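Seasonal Trip Leader – Small Group Walking and Ferry Tours

Kureck Small Group Travel
Base: Gunonholm
Type: Seasonal, full time while tours are running
Start: May, with paid training before the first departure
Positions open: 2

About the job

Kureck runs walking and ferry trips for small groups out of Gunonholm. Most of our guests are between fifty and seventy-five, most of them fly in from abroad, and a good share have been on one of our trips before. We are looking for two trip leaders for the coming season.

The job is to meet a group at the harbor, get them and their bags through eight days of boats, buses, guesthouses and footpaths, and put them back on the right boat at the end. You will walk with them every day. You will also spend a lot of time on the phone with ferry offices.

We take at most 14 guests per departure. Each group has one leader. A driver handles the luggage van on the inland section, but on the islands you are on your own apart from the office line.

The routes

New leaders start on the Vadora route. It runs from Gunonholm out to Vadora by the morning ferry, three nights there, two nights at Cheng on the far side of the sound, and the rest on the mainland coast. The walking is on marked paths. The longest day is the crossing from the old Vadora landing to the lighthouse and back, with a high point of 390 meters. It is not technical, but the wind can be strong on top and there is no shelter between the last farm and the light.

Leaders who have done a full season on Vadora can move on to the inland route, which has longer days and fewer hotels to choose from when something goes wrong.

What you will do

Meet guests on arrival, check passports against the ferry list, and hold the first evening briefing.

Lead the walk each day at the pace of the group and keep track of everyone on it.

Confirm beds, meals and boats the day before. Guesthouses on Vadora are family run and do not always answer email, so this means calling or walking over.

Change the plan when the ferry is canceled. This happens several times a season. You need to be able to tell a tired group at 6 a.m. that they will be spending another day where they are, and have something for them to do by breakfast.

Keep the trip cash and receipts. We settle up at the end of each departure.

Write a short trip report within two days of getting back. We read these, and we do change hotels and walks on the strength of them.

Carry the first aid kit and the group phone at all times, including at dinner.

What we need from you

A current wilderness first aid certificate, or willingness to take the course with us before the season. We pay for the course. We do not pay for a retake.

Fluent English and enough of at least one other language to sort out a hotel bill.

Experience leading groups of adults outdoors. It does not have to be paid work. We have hired people from hiking clubs, scouting and school trips.

Good fitness. You will walk the route many times over the season, in all kinds of weather, carrying more than the guests carry.

A driver's license is useful for the inland route but is not required for Vadora.

You must be able to get along with people who have been on a delayed plane, and with people you did not choose, for eight days in a row. If you need your evenings to yourself this is probably the wrong job. Dinner with the group is part of the working day.

What we offer

A day rate for every day on tour, a lower rate for training and office days, and a travel day paid at each end of a departure. Rates are sent to everyone we invite to interview, before the interview.

A room in the staff house in Gunonholm between trips, at no charge. It is a shared house with a shared kitchen and a drying room for boots and jackets.

All meals and beds on tour. On Vadora the leader has a single room whenever there is one. At Cheng there usually is.

One staff ferry pass for the season, which you can use on your days off.

A jacket, a pack cover and a share of the cost of boots. Keep your receipt.

Return travel to Gunonholm at the end of the season for anyone who completes every departure they signed up for.

How the season is organized

Training takes place in May and includes one walk through of the full Vadora route with the other leaders. You will sleep where the guests sleep, take the same boats and eat in the same places. You will also spend time in the office learning the booking system, as leaders can see and change their own departures from any computer. There is one in the staff house and one in the back room at the ferry landing. You do not need to bring a laptop, though some leaders prefer to.

After training, your first departure is led together with an experienced leader. From the second on, the group is yours. A normal pattern is eight days on tour and then a break in Gunonholm before the next group. In the middle of the season the breaks get shorter, and we try to spread that fairly between leaders. If you have fixed dates you cannot work – a wedding, an exam – tell us when you apply. We can plan for almost anything we know of in advance and very little we hear about in July.

The office line is open whenever a group is out, including at night. It is answered by whoever is on duty, and that person has been a leader, so you will not have to explain where the lighthouse path starts.
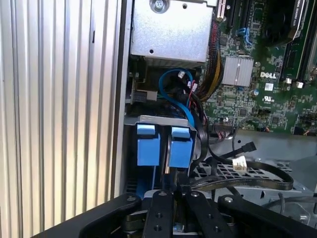 Mercy Athumani says the part that surprised her in her first season was how much of the work took place on piers. She had prepared for the hills, and the hills were fine, but she had not given much thought to what you do with a group of adults and their suitcases when the boat is two hours late and the café is shut. She now carries a deck of cards and a large bag of ginger cookies on every departure, and she tells new leaders to learn the names of the deck crew before they learn the names of the birds. She also says the first trip feels long and the third one does not, and that people should not decide whether they like the job until they have done three.

Guests and safety

Our guests fill out a health form before they book, and the leader gets a copy. You are expected to read it before the first briefing and to keep it private. If a guest is not fit for a particular day, it is your decision whether they walk, and the office will back you up. There is an easier option on every day of the Vadora route except the day you cross to Cheng, when everyone takes the boat.

You can turn a walk around at any point. No leader has ever been asked to justify turning back for weather. We do ask that you note the time and place in your trip report so that we can plan better.

Tips

Guests sometimes tip and sometimes do not. What you are given is yours. Please do not mention tips in the briefing.

How to apply

Send a résumé and a letter of no more than one page to Eirini Kontogiannis at the Gunonholm office. In the letter, tell us about one day outdoors with other people that did not go as planned, and what you did. We are more interested in that than in a list of mountains.

Please include:
the dates you are available
languages you speak, and how well
any first aid training, with the expiration date
one person we can call who has seen you in charge of a group

We do not need a photo, and please do not send copies of your passport at this stage.

Interviews are held by video call and take less than an hour. People who get through that are invited to Gunonholm for a day's walk with two of our current leaders. We pay for the ferry and for lunch. Bring what you would normally bring for a full day out, as we will be looking at what is in your pack.

Everyone who applies gets an answer, although it can take us a couple of weeks when groups are out. If you applied in an earlier year and were not chosen, you are welcome to apply again. One of our current leaders got the job on the second try.

Questions by phone are fine. The office is easiest to reach after 2 p.m., when the midday ferry has left.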